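An afternoon at Dokport

In January I went to the open day at Dokport, where a small team is trying to get a robot to take old office computers apart. Entry was free and there was coffee by the door. I arrived at 3 and stayed until they began packing up.

Edgars Vaher gave the introduction. He kept it short and said the arm, which they call Lill, is still slow and needs someone standing by. A man behind me asked what it cost and didn't get a figure. Kristaps Pärn ran the demonstration itself and took questions as he went.

There were 18 of us in the group, so we took turns at the front. The screen beside the bench showed the view from the wrist, and I watched that most of the time.
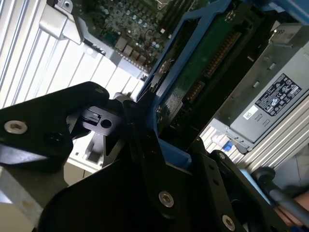
Hard drives were what I had come to ask about, as we have a cupboard full of old towers at work and I'm the one who has to clear it. Kristaps said drives are dealt with first. In this tower the drive sat in a bright blue plastic carrier, with the gripper's narrow black arm reaching up beside it. Ours have plain metal cages, so I asked about those. He said they haven't tried many yet.

I took a leaflet and left my email address. The 26 bus was late.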